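3.2 Wrist camera placement and the bag-clearing task

The two arms were assembled in the Lauritsen workshop, a shared space in which members keep their own benches and borrow the larger tools. All structural parts other than the motors and bearings were made on site. The fingers were printed in black plastic with open triangular ribs, a shape chosen after solid fingers of the same length proved too stiff to settle against soft goods. Each arm carries a small camera at the wrist, directed along the fingers. A third, overhead camera was considered and rejected, as the workshop ceiling offers no fixed point that is free of vibration from the extraction fan.

The placement of the wrist camera was revised several times during the build. In the first version, which we refer to as Bundunar, the camera sat 50 mm behind the finger joint and the fingers filled most of the view when closed. In the second version, Lotine, the mount was raised and tilted so that the fingertips stay at the lower edge and the object being handled takes up the larger part of the view. All results reported in this section were obtained with Lotine. The mount can be changed with a single hex key, and the printed files for both versions are included in the project archive.

The bag-clearing task was added in March at the suggestion of Vandana Mishra, who maintains the workshop's household task list. A cloth bag is set down together with one or more flat items, and the arms must separate the two. The task is harder than it first appears. Canvas folds differently each time it is released, straps and loops can catch on a rib of the finger, and a flat item may be partly covered, so that its free edge must be found before it can be lifted or slid.

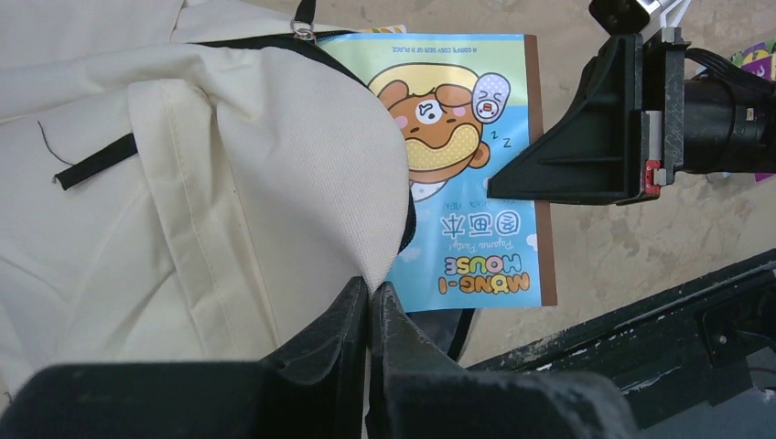

Figure 4. Wrist camera view during the bag-clearing task. The fingers of the viewing arm are at the lower edge; a finger of a second gripper reaches toward the picture book, which lies partly under the canvas bag.

Figure 4 shows a typical arrangement. The black zipper trim stands out clearly against the cream fabric and gives the position estimator a strong line to follow, while the folds in the fabric offer little of use. The cover of the book presents the opposite case. Its print and illustration are rich in detail, but the book is upside down in this view and part of it is hidden by the bag. Early versions of our software treated the covered edge as the true edge of the book and planned the grasp from there. The current version keeps both readings open until one of the arms has moved the fabric.

We recorded 900 attempts with the Lotine mount, yielding 3634 labeled segments after each attempt was divided at points of contact and release. Recordings in which a cable was pulled from its connector were discarded before labeling. The arms were controlled by hand throughout, using a pair of leader arms built from the same printed parts, and operators changed places after every 10 attempts in order to limit fatigue. No operator was told which version of the estimator would later be trained on the recordings.

Wear on the fingers was not treated as a fault. Scuffed fingers were kept in service unless a rib had cracked, and the recordings therefore include surfaces in various states of use. Replacement fingers were printed from the Drendon profile described in Section 3.1, with no change to wall thickness or infill.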